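Caderno do laboratório, 2024-10-05
Visita da Conach, bancada dos dois braços

Presentes: Fouad Karaki, eu (Anoma Gazi) e o grupo da Conach. Chegaram à hora combinada. O Fouad fez a introdução no corredor enquanto eu acabava de ligar os braços.

Antes da visita
Cabos verificados, zero das juntas refeito nos dois lados. O braço esquerdo pediu o zero duas vezes, como na demonstração da Khasawneh. O registo ficou na pasta Cludano, 46 minutos no total, ainda sem cortes.

Demonstração
Escolhemos a tarefa de arrumar marcadores porque se explica depressa a quem vem de fora. Os marcadores e as tampas vão para o meio da mesa, ao alcance das duas garras, e o cilindro das gavetas (laranja em cima, amarela em baixo) fica deitado no canto de trás, à esquerda. Comecei em teleoperação e passei depois para a política treinada com 600 episódios. O pessoal da Conach quis ver de perto a zona entre as garras e fizemos as perguntas ali mesmo, à volta da bancada.
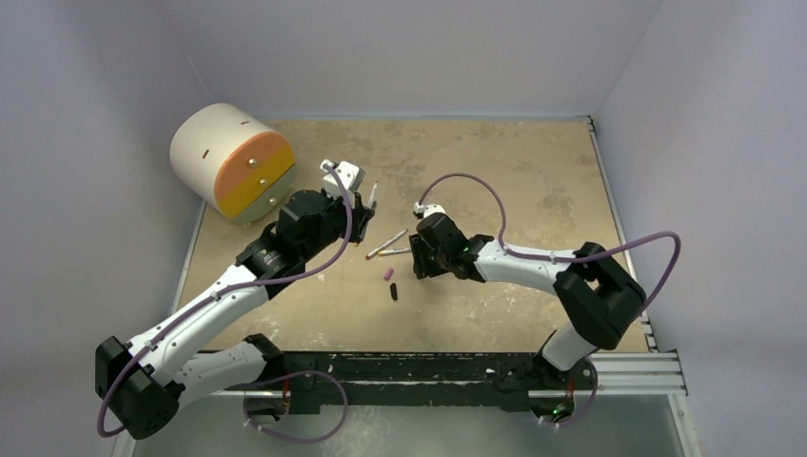
Perguntas dos visitantes
Tempo por episódio: respondi 57 segundos de média em teleoperação. Não tinha o valor da política à mão, fiquei de enviar.
Quantos episódios para uma tarefa nova: o Fouad disse que depende muito da posição inicial dos objetos. Falou dos mais de 3000 que temos guardados de todas as tarefas juntas.
Se as tampas pequenas são problema: são. A garra apanha melhor o corpo do marcador do que uma tampa deitada.
Se dá para trocar os dedos das garras pelos da Duvex: ainda não experimentámos. Eles têm um par e oferecem-no para teste.

A rever
Puxador da gaveta amarela: a política falhou a aproximação duas vezes seguidas e tive de parar. Ver se há poucos episódios com o cilindro nesta orientação.
Cabos roxos: fazem laços grandes por fora dos braços. Confirmar as folgas com o cotovelo todo dobrado.
Limpar o tampo, está com manchas cinzentas.

Próxima visita da Conach em novembro. O Fouad trata do contacto e dos dedos da Duvex, eu envio os tempos.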